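Bath day at Torkmont: my visit to the showroom open house

So I finally did it. After two years of saying I would go and look at real tubs in a real building, I drove out to the Torkmont open house in August and spent most of a day touching bathroom fixtures. My feet hurt and I loved it.

For anyone who missed the earlier posts, we are redoing the upstairs bathroom (the one with the brown tile and the window that won't shut) and I have been stuck on the tub question forever. Built-in or freestanding? Gilles Hamel, who is doing our plumbing, keeps voting for built-in and I keep sending him pictures of freestanding ones at eleven at night. He told me to go sit in one before I spent any more of his evenings on it. Fair!

The place is out past the lumber yards, and the sign is tiny, so I drove by it and had to turn around at the tire shop. Parking is free but it's gravel, so leave the good shoes at home. They hand you a paper map at the door and a sticker with your name on it. Mine fell off before I reached the sinks.

Downstairs is all the small stuff. Towel bars, mirrors, drawer pulls, a whole wall of shower heads you can turn on over a long trough. I spent way too long there. The Bramard one with the wide flat head felt like standing in a nice steady rain, at least on my arm, and I wrote down the model and then lost the piece of paper somewhere near the coffee. (If you found a receipt with "RAIN ONE!!" on the back, that's mine.)

Then there was a short tour of the workshop with Romana Halás, who has been finishing tubs there for 12 years and talks about them the way my aunt talks about bread. She let us run our hands over two sample pieces, one polished and one not, with our eyes closed. I guessed wrong. She also gave us the cleaning talk, and I'm passing it along: soft cloth, mild dish soap, rinse, dry it off, and keep the gritty powder far away from it. Somebody asked about bath bombs and she made a face but said fine, as long as you rinse right after.

Lunch was a truck in the lot with pretty good dumplings. The line was long and I ended up talking to a couple, Dumisani Cele and his wife, who had already put in a freestanding tub and had opinions. Their big one was leave room behind it. They pushed theirs close to the wall and now they can't get a mop back there, so it's a yardstick with a sock on it every other week. I went back in after that and looked at every single tub from behind like a crazy person.

The upstairs rooms are where the tubs are, and I liked that part best. I had pictured rows, like a car lot, but you wander around and there's a tub with a towel on it and suddenly you're planning your whole life.

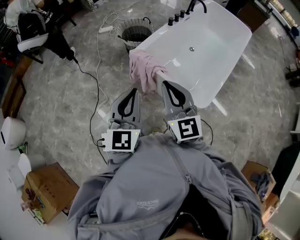 White freestanding tub with a black faucet and black knobs on the far rim, pink towel over the near side.

I went in sure I wanted chrome. Now I want black! It looks so crisp against all that white, and with the gray marble pattern on the floor it's pretty much the bathroom in my head. The four knobs in a row are the part I keep going back and forth on. I love how they look, but I know myself, and I'd be turning the wrong one for a month. And I'm not usually a pink person, but I bought a pink towel on the way home, so there you go.

The price talk was with Sem Mertens at the desk, who was patient with me and my list. Delivery for the one I'm leaning toward (the Okska, a plain white one from the next room over) came to 900 dollars with carrying it up the stairs included, and that made me sit down for a minute. Curbside is a lot less, but then it's me and Gilles and a staircase with a turn in it, so I think we know how that goes.

A few things if you're going next time. Bring a tape measure, the ones they lend out were all gone by noon. Measure your doorways before you leave home, and the landing too, which I forgot. Wear socks, they really do let you climb into the display tubs on the upper floor if you take your shoes off and ask first. And eat before the dumpling line gets going.

I'm calling Gilles tonight with the measurements. Next post will be tile, and I already have samples all over the kitchen table.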